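This site uses cookies to remember your suburb and your basket. By continuing to browse you agree to our cookie policy. Accept | Manage settings

Print this page | E-mail this page to a friend

About Fendstead

Fendstead repairs, refinishes and occasionally talks people out of replacing tables. We do other furniture if asked nicely, but tables are what come through the roller door, and after enough years of pretending to be a general restoration business we changed the sign.

The workshop was started by Griet Wuyts, who had been polishing pianos and wanted to work on something customers didn't sit down and play while she was trying to quote. She took a lease on half a shed behind a tyre place, bought a bench, and put an ad in the local paper with the phone number wrong. The second ad went better. Severino Salcedo answered it looking for someone to fix his mother's dining table and has been on the payroll ever since. The table is still here. His mother has stopped asking.

Irfan Yousafzai came across from Usmani, a joinery up the road, when it closed, and brought its clamps, its radio and a fair share of its customers. Asuka Tsuji does colour matching and most of the French polishing. Lingyun Yuan runs the office, which means she is the one who will ring you back, and also the one who decided this page needed to say something useful.

What we do

Most of our work is dining tables between the age of "we bought it when we got married" and "it was Nan's". They arrive with heat rings, nail polish, homework pressed through a single sheet of paper, and one leg that has been propped on a folded beer coaster since the previous owner. We fix the leg first. It's quick, and it stops us leaning on the thing and swearing.

After that comes the top. A full strip and refinish takes a few weeks, mainly because finish has to cure and no amount of phoning will hurry it. A clean, a cut back and a re-polish is much quicker and is often all a table needs. We'll tell you which one we'd pay for if it were ours. Our minimum charge is $30 for a look in the workshop, taken off the bill if you go ahead. Refinishing a four-seater starts at $400, and if we think you're heading past $1000 we stop and ring you before anybody opens a tin.

About gloss

We get asked for "a nice shine" nearly every day, so it seems fair to set out the house position.

Shine is unforgiving, and on a dark reddish-brown top it's merciless. Every light in your dining room turns up in it as a white blob, and around the blob you get a full inventory of whatever is on the surface: dust, toast, the fine scratches from a fruit bowl you were certain had felt on the bottom. Step to one side and the whole lot vanishes. Step back and there it is again.
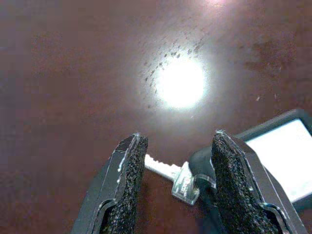
Irfan maintains that people should simply buy a dimmer. Griet's view is that a table is for eating at and satin exists for a reason. Asuka will happily give you a full gloss and do it beautifully, then hand you a soft cotton cloth and look at you for slightly longer than is comfortable.

If you already have a glossy top and it's driving you mad, wipe it with a barely damp cloth, dry it straight away, and check it again in daylight before you ring us. A good half of the scratches we're rung about come off on the cloth. Please don't use the spray your sister-in-law swears by. We have met that spray.

Finding us

Bring photos, or bring the table if it fits in the ute. Smaller pieces can be dropped off any weekday; for anything that needs two people to lift, book with Lingyun so that there are two people. We close for the first week of September, when Griet goes fishing and the rest of us tidy up.

Quotes are free by e-mail and are worth what you pay for them until we've seen the timber.

Print this page | E-mail this page to a friend

Get the Fendstead newsletter: furniture care and workshop news, sent whenever Lingyun gets around to it. Enter your e-mail address to subscribe. You can unsubscribe at any time.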